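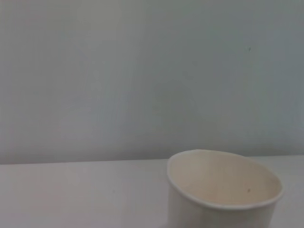 White cup, white table, grey wall.

Paper cups are back at the Skistisbridge tea table!

After a long stretch of everyone bringing a mug from home (and leaving it behind, and then asking whether anybody has seen it), the hall kitchen has gone back to plain white paper cups for the Thursday-style open mornings, the craft sessions and the November concert. The first sleeves are in the cupboard to the left of the sink. We are very pleased about it, and if you have ever stood in a queue while one person washed up for thirty others, you will be too.

Dwight Morin did the legwork. He tried three kinds over a fortnight at his own kitchen bench, filling each with boiling water and leaving it to stand, and the winner was the Mamska plain white. It holds its shape, the rim doesn't go soggy halfway through a long chat, and with no pattern on it you can write your name anywhere you like. Dwight is also fond of it for paint water, seedlings and sorting screws, and I have to say he's won me over on the seedlings. I have nine tomato plants on the windowsill at home and every one has its own little cup with the variety written on the side.

We bought a carton through Beaudoin in Flurkport, who let us collect it and saved us the delivery. After the spring fair there were 628 cups left on the shelf, which ought to see us through to the new year if we go easy.

A few things to know. Pens are in the jar beside the urn, so please put your name on your cup and hang on to it for a second cuppa. Used cups go in the lined bin under the window, and tea bags in the green caddy (not in the cup, please, they make a dreadful mess of the bag). If you would still sooner have your own mug, bring it along! The hooks are staying up, and there's plenty of room on them now that the lost property has gone home.

The kids' table will be decorating cups for the concert on 19th October, from 9 in the morning. We have felt pens, wool and an alarming amount of glitter, but could use more stickers and any ribbon you have sitting in a drawer. Finished cups will be strung across the stage, and last time the colours looked marvellous with the lights on. Come for the whole morning or just drop in for half an hour. The urn will be on, and there will be scones while they last.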